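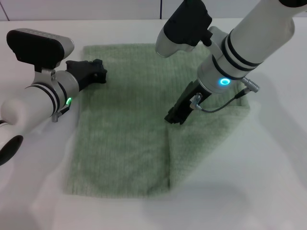 Towel folding at the Liddale open day. Photo: Larysa Zinchenko

Liddale Robotics Open Day

The Liddale open day is a yearly event, held each August, where the public can walk round the Liddale workshops and watch robots do household jobs. I've been three times now and I've ended up writing most of this entry, so forgive me if it wanders a bit (corrections welcome, especially on the early years, which I missed).

The demonstrations

The one everybody asks about is the towel folding. Two white arms with black grippers work over a plain white table, and the job is to get a soft green towel folded. Sounds dull, I know! But I stood there far longer than I meant to. Cloth is horrible stuff for a robot, because it never lies the same way twice, and you find yourself holding your breath as a flap goes over on one side and the other gripper hovers about near the far corner. My mum would have had the whole airing cupboard done by then, mind you.

The folding stand is run by Varus, a small firm that rents two rooms upstairs. Larysa Zinchenko gave the talk on my last visit and was lovely with the children, who wanted to know if it could do socks. (Not yet, she said, and pairs are a whole other headache.) She told us the team had practised on 204 different cloths, tea towels mostly, and that the thin ones are worse than the thick ones.

Next door is Jekham, a sorting machine that puts cutlery into trays. It's noisy and very quick and I liked it less, though my nephew would happily have moved in. Thái, the third regular stand, is a trolley that carries boxes down the corridor and waits politely if you step in front of it.

Visiting

Entry is free but the folding talks fill up, as the room only takes up to 64 people. The first is at half past ten and it's the quiet one. The last count I saw on the board by the door was 1356 visitors over the whole event, and it felt like all of them were in the tea queue with me. There's a lift at the back, past the bike racks, and the car park is tiny, so take the bus if you can.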